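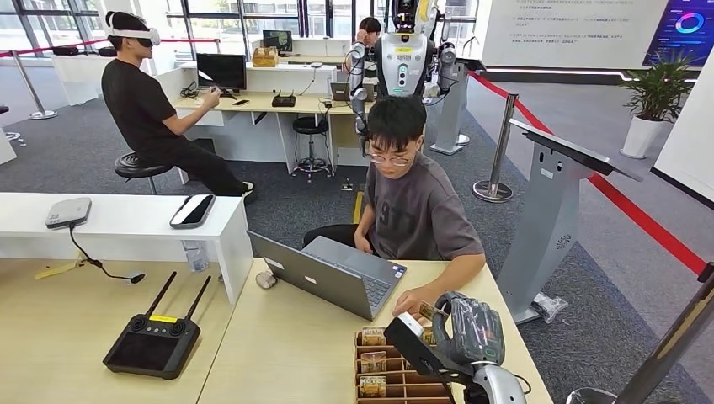 Minimum stock levels are the most widely copied and least examined setting in small-parts inventory. A typical system stores one number per item, compares it with the quantity on record, and issues a purchase request when the record falls below the number. The method assumes that the record describes the shelf. In most engineering offices it describes the shelf as it stood at the last count. Small items move to the place where people work: a divided cardboard organizer at the front edge of a table, filled with little boxes carrying yellow and white labels, one of them marked MOTEC, within arm's reach of an open laptop. An arrangement of that kind is convenient and I have no wish to forbid it. My argument is that inventory rules should be written for it, and most of them are written for a locked storeroom with a counter.

I maintained the parts catalog for Lunell, a calibration business, through two changes of software. At the second change the catalog held 3,320 active lines. Of these, 1,790 had recorded no issue in the previous year. The new software classified them as dormant and proposed to set their minimums to zero. A physical check of the dormant lines found 137 that were in regular use. They had been drawn once, in quantity, and then kept on benches. Consumption continued without any transaction, and the record had no means of showing it.

The usual response is stricter recording. Every withdrawal is to be scanned, including the single fuse and the single crimp terminal. I consider this a poor use of labor. Scanning a low-cost item can take longer than fitting it, and compliance drops within weeks of introduction. A partially followed procedure also does more damage than a coarse one, as the error it leaves behind has no known size. A count that is known to be three months old can be interpreted. A count that is corrected by some people on some occasions cannot.

The alternative is to record by container. The sealed pack, bag, or tray becomes the unit of issue. When it leaves the store it is treated as consumed, and the record says so. What happens to it afterward is outside the system. Bench stock is written off on the day it becomes bench stock, and the minimum applies only to full containers on the shelf. The two-bin method used in hospitals and assembly plants rests on the same principle and needs no software.

Naveed Farooqui, who ran purchasing at Drarnmont when I consulted there, objected to this on accounting grounds. Expensing a pack at the moment of issue overstates consumption in that period and understates the value of material on site. The objection is correct. It is also small for low-cost items, and it can be bounded by choosing a price ceiling above which single-piece recording stays in force. At Drarnmont we set the ceiling at 16 dollars per piece. Connectors, fasteners, fuses, and seals fell below it. Sensors, bearings above a certain bore, and anything with a serial number stayed above it. Farooqui wanted a lower figure and may have been right. The choice of figure matters less than having one that is written down.

Two conditions apply. The first is that pack size must be chosen deliberately. If a supplier ships in bags of 500 and a job uses four, the bag is a bad unit of issue and should be split on receipt, with each portion relabeled. Splitting costs time, but the time is spent once, by one person, at a known place. The second condition is that labels must stay with the parts. Loose parts in a tray lose their part number, revision, and date code at the moment of unpacking, and mixed stock of this kind is normally scrapped. Keeping small items in their printed boxes until the last piece is used takes more room on the table. I would accept the loss of room in every case.

Software suppliers have been slow to support this. Sondine allows a container as a unit of purchase and a piece as a unit of issue, and converts between them automatically, so the user has to defeat the conversion in order to issue a whole container. El Sherbiny handles the unit correctly but offers no price ceiling, and the distinction must be kept in a free-text field that cannot be filtered. Neither defect is difficult to repair. Both come from the assumption that finer recording is always more accurate.

Counting intervals should follow the same division. Items above the ceiling justify a monthly check. Packs below it can be counted twice a year, in November and again in May, by looking at the shelf and leaving the tables alone.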